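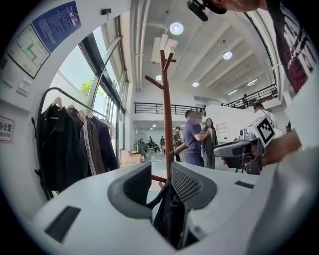 # Quem somos

A Drurnedeo ensina robôs a lidar com roupa. Casacos, sobretudo, e o que neles resiste: capuzes, cordões, mangas viradas do avesso. Há empresas de robótica com ambições mais altas, e desejamos-lhes felicidades. Nós continuamos a tentar pendurar um blusão como deve ser.

Trabalhamos em Clivmont, num edifício com muito vidro, onde no verão se discute a temperatura e no inverno também. A maior parte da equipa veio da engenharia mecânica ou da informática. Uma pessoa veio da alfaiataria e é a única cuja opinião sobre tecidos ninguém contesta.

## O que fazemos

Gravamos tarefas manuais com garras seguras na mão, daquelas que uma pessoa usa como se fossem os dedos de um robô, e usamos essas gravações para treinar os braços robóticos dos nossos clientes. Tirar uma peça de um bengaleiro, passá-la para um cabide, deixá-la direita no varão. Uma criança de seis anos faz isto, quando quer. Um braço robótico quer sempre e, mesmo assim, há dias em que abraça o casaco com uma ternura que não estava no programa.

O nosso principal produto chama-se Surdu. É o conjunto de dados e modelos que entregamos a lavandarias industriais, guarda-roupas de teatro e armazéns de devoluções. O nome foi escolhido numa reunião que se prolongou para lá da hora de almoço, e nota-se.

Também fazemos trabalho por medida. Se o seu problema é preto, mole e não tem forma definida, é provável que já o tenhamos tido entre mãos.

## Dia aberto

Uma vez por ano, em maio, abrimos as portas. Começou por ser uma forma de explicar às famílias o que fazemos o dia inteiro. As famílias continuam com dúvidas, mas entretanto passaram a vir escolas, clientes, vizinhos e um grupo de reformados da Ridton, a antiga fábrica de confeções da cidade, que nos corrige a maneira de dobrar.

Na última edição recebemos 296 visitantes. O programa é simples:

- **10h00** – Receção e café. O café é feito por uma máquina perfeitamente vulgar, e há sempre quem fique desiludido.
- **10h30** – Demonstração com as garras de mão. Primeiro fazemos nós, depois faz quem quiser.
- **12h00** – Braço robótico ao vivo, com o Surdu na versão mais recente. Convém vir sem pressa.
- **14h30** – Conversa com a equipa sobre dados, erros e fechos de correr.

A demonstração de mão é a que dá mais fila. Toda a gente chega convencida de que agarrar um casaco com dois dedos almofadados não tem ciência nenhuma, e toda a gente agarra a manga em vez da gola. Organizamos grupos de quatro pessoas, para que ninguém passe a manhã a ver as costas dos outros. As gravações do público só entram nos nossos dados com autorização escrita, e as caras são sempre desfocadas. As tentativas falhadas também servem. Algumas servem imenso.

Pede-se aos visitantes que não deixem o próprio casaco nos bengaleiros das demonstrações. Na segunda edição, um senhor muito paciente viu o dele ser pendurado e despendurado durante boa parte da tarde e só ao sair perguntou se já o podia levar.

## Como trabalhamos

Cada tarefa nova passa por 1000 repetições antes de a mostrarmos a um cliente. Mudamos as peças, a luz, a altura dos ganchos e quem segura a garra, para que o modelo não aprenda apenas os tiques de uma pessoa. É um trabalho menos vistoso do que os vídeos do setor sugerem. Os nossos vídeos, aliás, correm à velocidade real, o que lhes dá um certo ar de cinema de autor.

## Visitas e contactos

Fora do dia aberto, recebemos escolas e empresas mediante marcação, de setembro a junho. A visita dura duas horas e inclui sempre tempo para experimentar o equipamento. Para grupos escolares é gratuita; às empresas pedimos que tragam uma peça de roupa difícil, que devolvemos no fim. Pendurada, em princípio.

As marcações fazem-se na receção da Drurnedeo, em Clivmont, ou pelo formulário de contacto.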